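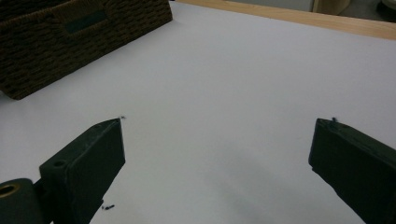

*Figure 4-1. Jaws fully open at the table, basket at upper left.*

## 4. Setting up a folding table

Read this section before the first shift on a new table. If you have been folding shirts by hand at Tollby for years, read it anyway. You'll find out which parts of your job have been given names.

The hand-held gripper records how you fold. The recordings go to Onham, the folding cell at the far end of the hall, which studies them and then folds shirts in its own manner. Until Onham can do every garment on the list, the tables stay staffed.

### 4.1 Before you start

1. Clear the white surface. Coffee goes on the window shelf, along with the phone you were going to put "just there for a second."
2. Put the woven basket on the left. Left-handed folders may ask for a mirrored table. Dagný Vestergaard keeps the list, and it moves.
3. Pick up the gripper and open the jaws all the way. They should open without a click. If you hear one, tag the gripper and take another from the rack.
4. Check both fingertips for lint. The ones in Figure 4-1 have small dark specks on them, and there are a few more bits on the surface beside the left finger. Wipe tips and table with the gray cloth.
5. Press the trigger twice. A green light on the handle means you are recording. So does a red one, until the December update.

> **Note:** Do not blow on the fingertips. The microphone is on for the spoken labels, and the people at Cestside have listened to enough of it.

### 4.2 Recording a fold

1. Say the garment code out loud, then the word "start." You will feel silly for the first 13 garments or so.
2. Lay the garment flat and fold it with the gripper only. Your free hand stays behind your back or in your pocket. It will try to help.
3. Fold at your normal pace. Showing off makes for bad recordings, and so does folding very slowly in the hope that the machine will pick up the habit.
4. When the fold is done, open the jaws, pull back a little and hold still for a full breath. The software takes its reference view at this point.
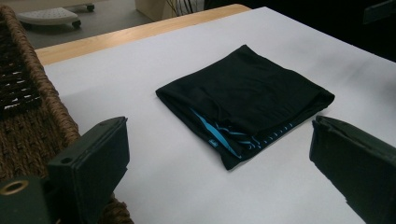
*Figure 4-2. Reference view: folded garment between the open jaws, neither finger touching it.*

5. Compare your view with Figure 4-2. Compact and roughly square is what we want. Soft corners and small creases are fine. A bit of print showing along the bottom fold, like the turquoise on this one, is also fine for dark garments, whatever you were taught in retail.
6. Say "done," or say "scrap" if you'd like that one forgotten. Scrapped folds are deleted at the end of the shift and are not shown to supervisors. We asked for that in writing and got it.

> **Caution:** Keep your free hand out of the jaws. They close with enough force to hold wet denim and have no opinion about fingers.

### 4.3 Targets and breaks

A full recording shift is 120 garments. The old hand-folding target was 962 per line per day, and it no longer applies to anyone holding a gripper, though the wall display still shows it in large numbers. Chandrasekhar Menon has a ticket open about the display.

Take a wrist break after every 30 garments. The gripper is heavier than a T-shirt, as your forearm will mention. Breaks are paid and are logged automatically, so there is no form, and the form you may be handed by the Toft office can be recycled.

### 4.4 When Onham gets it wrong

Rejected folds come back to the tables in yellow bins.

1. Unfold the garment completely. Don't fix the existing fold.
2. Refold it on recording, with the word "repair" after the garment code.
3. Add a spoken comment if you can say what went wrong. "Sleeve caught under" is useful. "Look at this" has been submitted many times and is hard to sort.

Repair work is paid at the skilled rate. If your pay slip shows the basic rate, bring it to Dagný with the slip and your shift log.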